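Mudix Club 58 tennis racket review

I'd been swinging the same beat-up racket for nine years, and when the grommets started cracking in August I finally gave in and went shopping. The shop at the Plorkow courts had the Mudix Club 58 on the demo wall, I took it out for one hit, and yes, I bought it the same afternoon (no self-control, I know).

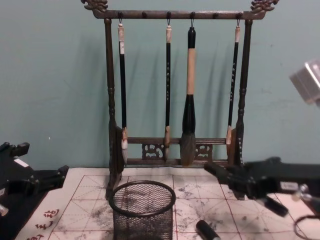
Brush rack with the dragon-head ends.

First thing I noticed was how easy it is on the arm! My elbow gets cranky after a long set and with this one I could play two hours and still open a jar at dinner. It's a bit head-light, so it comes around quick at the net, and my volleys have more bite than they used to. Serves took me a couple weeks to sort out. I kept sending them long until I had it restrung tighter.

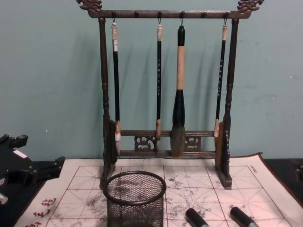
The factory strings are the weak spot, by the way. They went mushy on me fast and I'd plan on swapping them right away. The grip is also kind of slick when it's humid, so I put a Herrero overgrip on top and that took care of it.

I also tried the Burnau everybody at my club seems to own. More power, sure, but it felt stiff and boomy on off-center hits, and it cost a good bit more. The Mudix was 74 dollars on sale, cover included, though the zipper on mine already sticks. 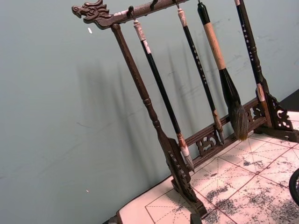
Racket Rambler

12/28/20

If you hit really hard with a ton of topspin you'll probably want something heavier. For doubles and weekend league play I'm very happy with it, and I'm thinking of picking up a second one if the sale is still on. Four stars, minus one for those strings.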